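Knöpfe, Säume, Risse: was ich beim Flicken gelernt habe

Seit wir nach Lutow gezogen sind, steht bei mir in der Küche ein Flickkorb, und der wird einfach nicht leerer! Also setze ich mich abends hin und nähe, meistens mit der Hand, weil die Maschine im Keller wohnt.

Fangen wir mit dem Faden an. Nehmt ihn nicht länger als euren Unterarm, sonst verknotet er sich dauernd. Ich ziehe ihn vorher einmal durch ein Stück Bienenwachs und bügle kurz drüber (Backpapier dazwischen!), dann gleitet er viel besser. Für Jeans nehme ich doppelten Faden, für Blusen nie.

Knöpfe am Mantel bekommen bei mir einen Stiel. Streichholz zwischen Knopf und Stoff legen, annähen, Streichholz raus, Faden 2 Mal fest um den Stiel wickeln und vernähen. Bei ganz dicker Wolle wickle ich auch öfter.

Stumpfe Nadeln steche ich ein paarmal durch feine Stahlwolle. Meine liegen in einer alten Bonbondose mit 16 Fächern aus Pappe, selbst gebastelt und ziemlich schief — aber ich finde alles wieder.

Und dann gebogene Nadeln. Große Empfehlung! Überall, wo man nicht von hinten an den Stoff kommt, also bei Polstern, Matratzen oder Lampenschirmen, sticht man damit auf derselben Seite ein und wieder aus. Beim Sofakissen habe ich den Riss mit kleinen Stichen quer zur Naht geschlossen und den Faden erst nach jedem dritten Stich angezogen. Blutflecken vom Fingerpieksen übrigens sofort mit kaltem Wasser auswaschen, niemals mit warmem.
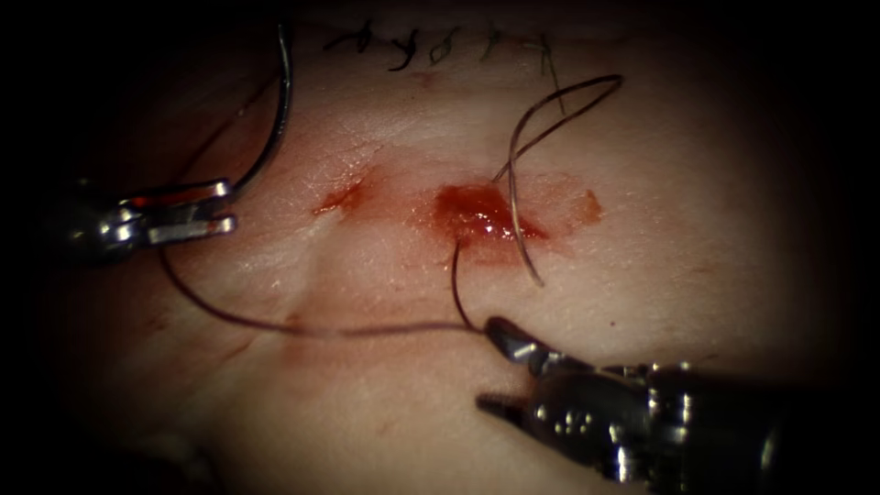
Gebogene Nadel und dunkler Faden, oben eine fertige Stichreihe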